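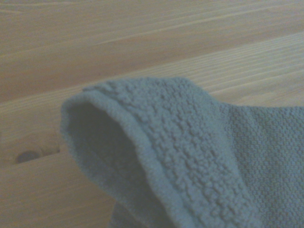

A wrist camera that has drifted out of focus is one of the sneakier troubles on a folding cell, and the fix takes an afternoon if you go at it patiently. We run a small towel-folding cell at Bisville, with a Juvar arm and a Rautiainen gripper, and I look after it along with Urs Hollenstein, who built most of the table. The cell finds its grasp point by following the hem, so what I care about is whether the camera can tell that smooth rim from the bumpy loops just inside it. On this blue-gray towel the loops come through best, the waffle weave to the right is a touch blurred but you can still make out its grid, and the wood grain farther back goes soft. I'd like a bit more than that before I let the cell run on its own!

Start by parking the arm and switching off motor power at the cabinet. Wipe the lens with a clean dry cloth, and the little cover window too (both sides, please — lint loves to settle on the inside). Then power up again, bring the arm to the inspection pose in slow mode, and look at the live view for a minute before you touch anything else. Quite often you can stop right there and go have your coffee.

If the view is still soft, power down again and loosen the lock ring on the lens with your fingers. Pliers will mark it, and I have the marked ring to prove it. Lay a towel on the table with one edge lifted and curled back, so you have a high rim and some flat cloth in the same view. Our grasp height is 200 mm from lens to cloth, and I set focus for the rim at that height. Turn the lens a hair at a time, always with the power off, and check the live view between turns.

Next comes exposure. The pocket under a lifted edge is always the darkest spot, and the hem finder in Toster uses that dark patch to guess which side is open. Set gain to 2 and exposure to 400, then nudge the exposure up only if the rim fades into the wood.

Snug the ring back down, save the settings under a new name, and run the hem check in slow mode with a fresh towel. I write the cycle counter in the logbook as well. Ours read 2450 when I did this in June, and the ring has stayed put so far.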